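Dinari Help Pages
Can a machine do my chores yet? FAQ
Last updated November 24, 2020

We get the same mail over and over so here are the short answers. Written fast, will fix as we go. Questions are from real mail, trimmed.

Can I buy a robot that does housework?
One that vacuums, yes. One that mops, sort of. One that clears a table, folds the towels and puts the cups back where you keep them, no. Not this year.

But I saw a video of one folding a shirt?
So did we. Look for the speed label in the corner. Look for cuts. Then look at the shirt — same shirt every time, laid out flat, same color table under it. Pull one from a dryer in a ball and you have a different problem.

What is so hard about it? A toddler can pick up a cup.
Toddlers are very good. Picking up the cup is mostly fine now. Picking up a cup it hasn't met, half behind a plant, without knocking the plant, is where it goes wrong. Kamlesh Chaturvedi keeps our failure log and the biggest group in it is "touched something it wasn't asked to touch."

Which chores are closest?
Moving one solid thing from a known spot to another known spot. Wiping a flat clear surface. Sorting parts into bins if the parts don't tangle. After that it drops off quick.

Which are furthest?
Anything soft, anything thin, anything with water in it. Bedding. Plastic bags (the worst). Cables. Flowers are bad too, the leaves stick out and bend and there is no good place to hold.

How does it learn a chore?
At Dinari, from people. A person does the job wearing or holding the same gripper fingers the machine will use, and we record it. Lots of times. The tabletop set is 285 recordings so far and nearly 30 of those got thrown out for bad tracking.

What does tabletop work look like?
Tidying and arranging, mostly. Flowers, vases, a lamp, trays. Boring on purpose. 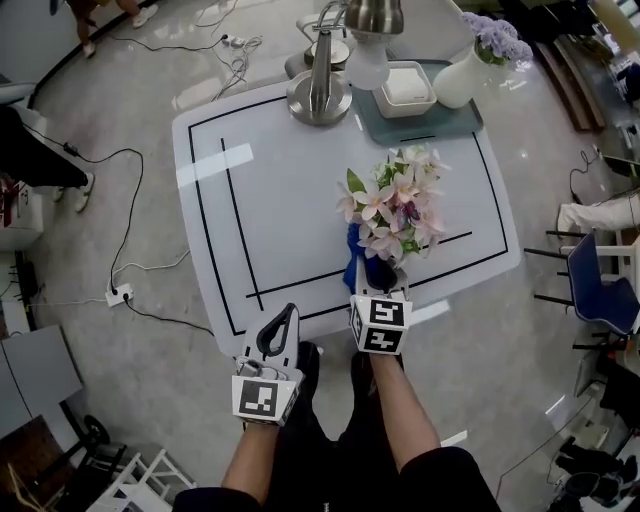
Bouquet and vase work, long white table. 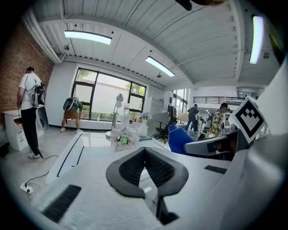 What are the black and white squares for?
So the software knows where the gripper is. Cover one with a sleeve and the recording may be junk. They are printed, they are cheap, reprint them when they scuff.

Why not just remote control the robot instead?
We did, in March. Slow, and people got tired and grumpy. With hand grippers you can feel when the thing slips. Thaís Miranda still likes remote control for heavy stuff and she has a point, the two ways are not enemies.

Do I need a clean room to record in?
No. Better if it's not. A machine trained in a bare room gets confused by your kitchen. Do keep cords away from where you're walking tho.

What about shop floors? Surely that's solved.
Welding, painting, pallets, yes, for ages, inside a fence. The chores between the machines, no. Somebody still sweeps up, untangles the hose, refills the screw bin and peels the film off the panel. Pestberg asked us to quote for peeling film. We said ask again in 2 years.

We run a small shop. Worth trying anything now?
Maybe one job. Pick the dullest one with the fewest kinds of part. Nogueira did this with empty trays off the end of a line and kept it. They also tried it with bagged parts and dropped that one. Write to Gun-woo Lim and send a phone video of the job, not a spec sheet.

Will it take my job?
Don't know. Not the whole of it, not with these hands. Anyone who gives you a date is selling something.

How often does it get the job right?
Depends who counts and what counts as right. Ask any seller three things: same objects as in training or new ones, same room or a new one, and who picks it up when it drops it. We dont publish one number for this and get complaints about it.

Is it safe around kids and pets?
Ours is not cleared for homes at all. Do not ask us to lend one for a birthday, Ismael Evangelista has had to say no to this already.

Does it work with Ultell grippers?
The older mount, yes. The new mount needs an adapter plate, drawing on request from Tsung-han Fu.

Can I come and record for you?
Yes if you can stand at a table for a couple of hours and not mind moving the same vase again and again. Paid by the session. Short sleeves or tight cuffs please — see the marker question.

Still to write: dishes, laundry (long), windows, what the fingers are made off.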